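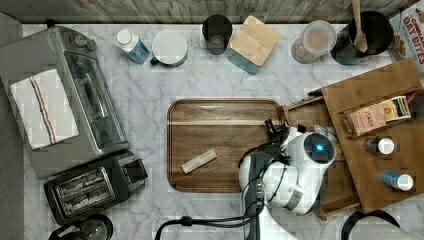
The kitchen counter at Flelside, with the serving tray at the center and the canisters along the back.

May 3, 2018

Notes on the Counter

Readers of this blog will be aware that the kitchen at Flelside has been under review for a considerable period. The present entry concerns the counter alone. The pantry and the drawers will be addressed in September, when the household has more time at its disposal.

The governing principle is that an article may remain on the counter only if it is used every day. The toaster oven qualifies without dispute. It stands at the left with its door facing inward, an arrangement first proposed by Struan Kerr, who does most of the baking and prefers to approach it from the middle of the counter. The two-slot toaster has been retained as well. I had recommended its removal, and I was overruled.

The folded towel with the thin red and blue stripes is kept on top of the toaster oven only while the oven is off. It is to be taken down before the appliance is switched on. Oana Olteanu has asked that this be put in writing, and it is hereby recorded.

Dry goods stand along the wooden backsplash. The canister with the light wooden lid was purchased from Moncrieff — a replacement for an older one that no longer closed — and it has given satisfactory service. Cereal is permitted in the far corner, one box at a time. The current box is Oat Bites.

The serving tray was the subject of the longest discussion. It occupies a good deal of marble, and a hook or a shelf was suggested for it. The decision for now is to leave it in the center, where breakfast can be assembled on it and carried out in one trip. Crumbs are to be wiped from it each evening.

The wooden organizer at the right has been given a trial period of 28 days. Should it prove inconvenient, it will be moved to the hall table, and a further entry will note the change.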